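Clearing the Table at Doucette

An open day in Darnum puts two robot arms to work on everyday trash
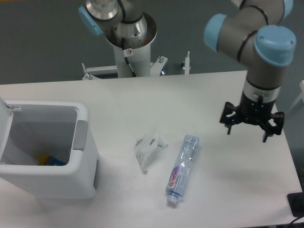
The doors at Doucette opened at 9 on Fri 13 February, and by the time I had signed in and found the coffee, 40 people were already standing in the back hall. Most worked in offices or warehouses nearby. A few had brought teenagers.

The company has been in Darnum for seven years. It started out repairing packing machines and moved into robot arms when a customer asked for help with a sorting line. The current project is called Jirura, and its goal is easy to state: pick up what people leave behind and put it in the bin.

Elsa Huttunen runs the project and gave the tour herself. She spoke without slides. Plastic is the hard part, she told us. A clear bottle lets the table show through, so the software has trouble finding its edges. A bag is worse. It has no fixed shape, and it can look different every time it is set down.

"A cup I can measure," she said. "A bag I have to guess at."

The test table had one of each on it, a crumpled clear bag and a water bottle lying on its side, with a white bin standing open at the left. A wrapper in blue and yellow was in the bin. The black gripper on the right-hand arm has several fingers, and Huttunen said her team chose it after trying a two-finger model for most of last year. The simpler one was faster on bottles but kept dropping film and foil.

Visitors wanted to know about price and safety. Huttunen would not give a price. On safety, she said the arms run at 50 percent speed whenever guests are in the hall, and a staff member stays within reach of the stop button.

One of the teenagers asked if it could do his bedroom. She told him to bring photos.

The first outside trial is planned for May, in the staff cafeteria at Doklow, a furniture maker across town. It will run for three weeks, after the lunch shift only. Doucette plans another open day once the trial is over, and sign-up will be at the front desk.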